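Urneck Table Care Guide
Section 4: Light scuffs and specks

Work on a white top in daylight, when it has nowhere to hide.

1. Clear the table. Cups count.
2. Wipe along the grain with a damp cloth.
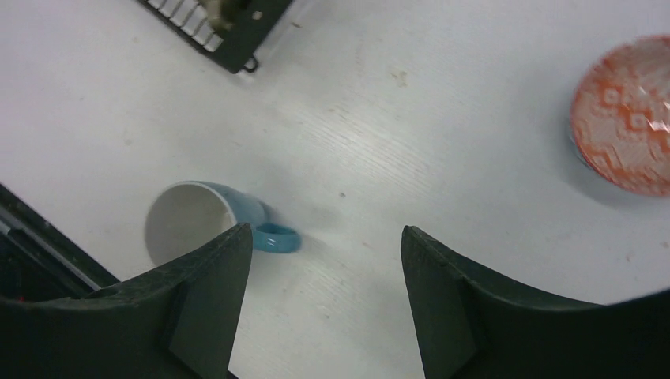
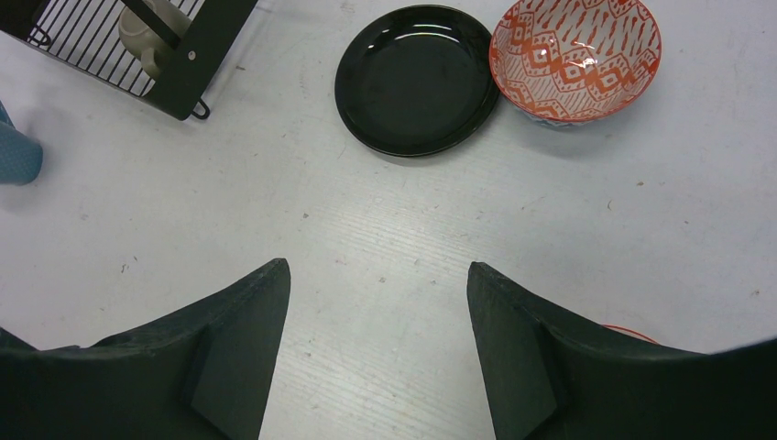
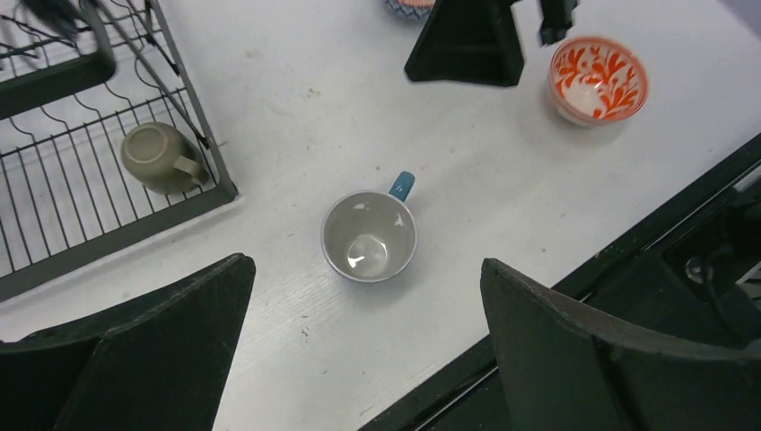
A reader in Helley writes that step 2 took her 80 minutes and one decent dish towel, and could we please mention that the cloth should be wrung out first. Wring out the cloth first.

3. Put one drop of dish soap on any speck that stays. Wait 210 seconds. You may sit down.
4. Wipe again and dry with a second cloth.

Note: The grain pattern does not come off. Please stop trying.

Caution: Keep scouring powder away from the top. It removes the mark, then the finish, then your warranty (Form 618).

5. If the speck is still there, go to Section 5, or buy a tablecloth.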